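Hustero Lore Group
Minutes of the March meeting

Present: Bienvenido Soriano (chair), Maribeth Pascual (minutes), Despina Gashi, Crisanto Tolentino
Apologies: Carla Sleiman

The meeting opened at 7:10 p.m.

1. Minutes of the last meeting
Accepted with one correction. The river through Bramthorpe runs north, and the minutes had it running south. Maribeth has fixed the copy on the site.

2. State of the wiki
Despina reported that the wiki now has 524 pages. Of these, 33 are stubs with a title and one line of text. Most of the stubs are minor characters from the Bramthorpe quests. Crisanto will take the innkeepers and guards. Despina will take the rest and start with the ones that other pages link to.

3. The Kovley
There was a long discussion of whether the Kovley should be listed as a people or as a type of undead. The quest text in the salt mines calls them "the sleepers who kept their names." The loading screen text calls them undead. Bienvenido said quest text has come first since the group started and he saw no reason to change that. Crisanto pointed out that the priest's banishing spell works on them in game, and it only works on undead. Despina said spell targeting is a game rule and doesn't settle lore.
Agreed: the Kovley page stays under Peoples, with a section on the banishing spell and the loading screen text. Crisanto to write the section.

4. Hofstetter's journal
Maribeth has transcribed nearly 50 entries. Entries found in the lighthouse are out of order in the game, and two of them contradict each other on how his brother died. Agreed to post them in the order they are found, with a note at the top. Carla had sent a message offering to check the spelling of place names against the in-game map. Accepted.

5. Timeline
The fall of the Bramthorpe wall is given as ten years before the game starts on one page and "a generation" on another. Bienvenido to find the source for each. Left open until next time.

6. Questions from readers
One was sent in through the site form.

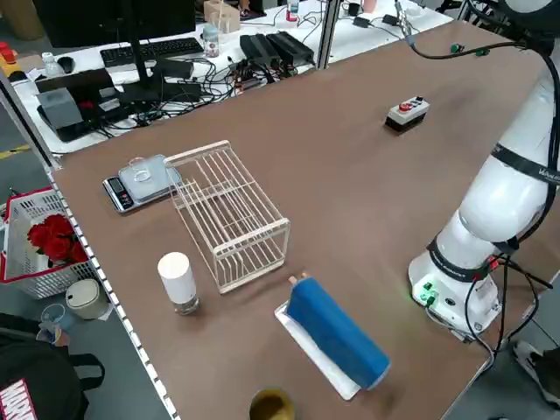 Is Hofstetter the hooded man who speaks to the player at the Kovley gate?
The game never names the hooded man, so the wiki lists him as a separate character and mentions the theory on both pages.

Maribeth to post the reply on the talk page.

7. Other business
Despina asked that people stop uploading map screenshots with the quest tracker open. Agreed. Crisanto will replace the three on the salt mines page.

Next meeting in April, same time. Carla to chair if Bienvenido is away.

The meeting closed at 8:25 p.m.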